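Group project report: equipping the Tollham bench
Yamila Acuña and Rekha Joshi
8 February 2026

3. What we asked for and what we got

Our first budget came to 69 lines. Our supervisor sent it back with one word on it, "Shorter", and a coffee ring. The second had 26 lines and was approved, apart from the ones we cared about.

The arm was never in question, as the department already had one. Everything that bolts on to it was. We had quotes from two suppliers, Jokero and Bansal. Jokero was cheaper until we reached the page about delivery. Bansal was dearer but included the cable, a part we had left out of both budgets and without which the gripper is a paperweight. We went with Bansal.

Finger pads were our worst guess. We put them down as a single purchase, like a desk, when they should have been treated like printer paper. The revised plan has a yearly line for them, and the Arkeck spares kit has been moved from "nice to have" to "have".

Test objects were our best guess. Rekha argued for a set of proper calibrated shapes at £300. Yamila argued for paper cups at £20. The cups won on price and have gone on winning, though Rekha would like it recorded that the shapes would have stacked better.

4. Grasping trials

The cups go upside down on the table and the gripper comes in over one with its fingers open. Neighbouring cups are left standing close by, so the approach has to be reasonably tidy.
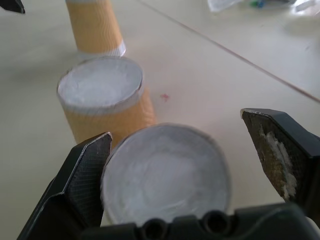 Should a student group buy its spare parts at the same time as the gripper?
Buy at least one set of pads with it, because a second order means a second delivery charge and another form to get signed.

5. Still to buy

A second set of pads, a longer cable and a box with a lid. The order goes in before April, when the budget closes and whatever we haven't spent goes back to the department. Rekha has asked again about the shapes.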